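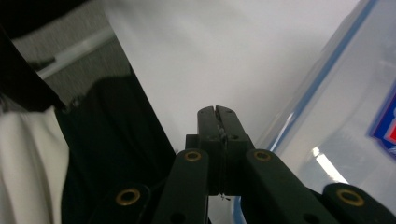

What went wrong with the Brelby grippers in May?
The finger pads stopped closing all the way, and the software logged the gap as if a thin object were being held.

Fault gallery: Brelby hand-held pair

We use the Brelby grippers to record kitchen tasks at the Plikik workshop, mostly moving boxes and lids on and off a small rack. A person works both grippers by hand and the opening width is logged the whole time. If the width is wrong, the recording is no good, even when the task itself went fine.

The first sign came from Karine Bergeron, who was checking a batch of 73 recordings and found 26 where the closed position never read zero. The left gripper was worse than the right. She sent them back to us and we stopped recording the same afternoon.

Tõnu Šimkus took the left unit apart. He found fibres wound round one of the linkage pins, and one of the pad screws had backed out by half a turn. Neither would have been enough to notice by feel. Together they held the tips more than a millimetre apart at the top.

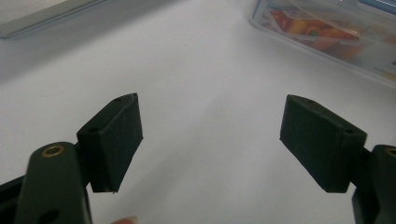

The right unit had the same fibres but its screws were tight. Both were cleaned with a dry brush and tweezers. We didn't use solvent, as Sonell, who supply the pads, advise against it near the glued face.

There was a safety side to this as well. With the tips not meeting, Đạt Trình had been squeezing harder to get a grip on lids, and a container slipped and caught him across the knuckles. It was a graze and needed a plaster. It went in the book, and it should have been reported as a gripper fault at the time. It was written up as a handling slip, so no one looked at the hardware for another 4 sessions. 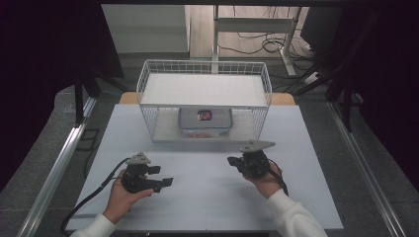

Both grippers at the table, with the lidded container under the rack shelf.

What we do now

Open and close each gripper fully before the first take and read the width off the log. If it isn't zero, stop.
Look down the seam between the tips for threads or hair.
Check the pad screws with the small driver every 6 sessions. Finger tight is not enough.
Any pinch, slip or dropped item is reported with the gripper's side, left or right.

Emília Koubek has redone the closing test so that it fails with a message. The old one only wrote a warning to a file that none of us were reading. The Šimek pads we tried as a replacement were a little too thick and have gone back.

Of the bad recordings, those from the right gripper could be corrected with a fixed offset. The left ones drifted during the session and have been thrown out.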